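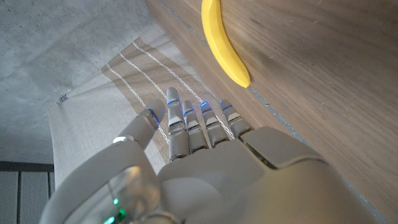
Last changed: Friday, 4:40 p.m. (hchau)

Storage room, second pass. Carried over from the April list.

Fasteners are now sorted by thread first, then length. The old order (by supplier) is gone from the index, so search on thread size. Stainless 304 stock stays separate from zinc-plated. Mixed lots went into one tub marked SORT, and Bart has agreed to take it next week.

Shelf spacing: Folta uprights reset to 590 mm between the second and third levels. The tall Urkeo bins go in upright at that height with the lid on. Level four was left as it was. Longest board in the store is 2,061 mm and still has to lie flat along the back wall – Damián wants a vertical rack, but the ceiling pipe is in the way.

Adhesives: opened tubes get the opening month on the cap. Two had no label and were thrown out. Prallano order not placed yet, waiting on Ineke for the cost code.

Labels: black on white, 12 point, front left corner of the bin. Printer skips the last character on long names. Shorten the name for now.

Open:
– scale drifts after warm-up, check against the reference weight
– key for the solvent cabinet, ask Luuk
– update index sheet, rows 40 onward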